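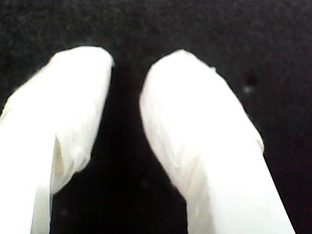
Plukotcombe's town office will stop handing out free snacks in March, ending a perk that began as a single bowl of mints by the permit window and grew into a line item.

The town spent $1,000 on snacks last year, according to the budget summary posted outside the clerk's office, next to the notice asking people not to lean on the notice board. That is more than it spent on the fountain, which has been dry for 2 summers and is therefore quite cheap to run.

Under the new plan, visitors will have to buy their own from a vending machine supplied by Carretero, a firm based in nearby Inton. The machine will stand by the side entrance, in the spot now held by a rack of leaflets on storm drains. The leaflets will move upstairs, where the town hopes they will be just as popular.
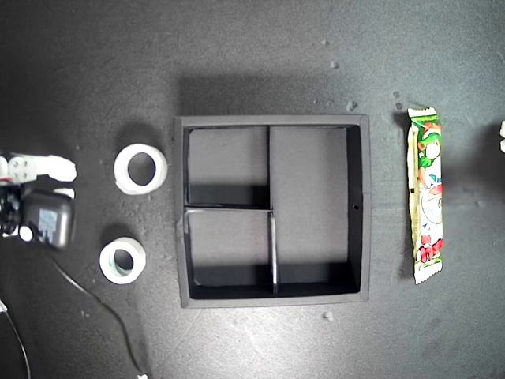
Residents had until noon on the last day of the comment period to weigh in, and they did. The town received 127 written comments, of which 114 opposed the change. For comparison, last year's proposal to reroute Main Street through the old feed store lot drew nine, and three of those were about parking at the library.

Several writers said the snacks were the only reason they paid their water bill in person. One asked whether the town would consider keeping the snacks and dropping the water bill.

The council approved the plan anyway, but did agree to a review in the fall. It also turned down an offer from Dilau, a rival vending company, whose bid was lower but whose machine takes only exact change. 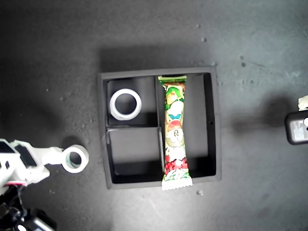 *A snack bar and a roll of tape in a divided tray.*

Anything left over when the program ends will go to the front desk staff, who raised no objection.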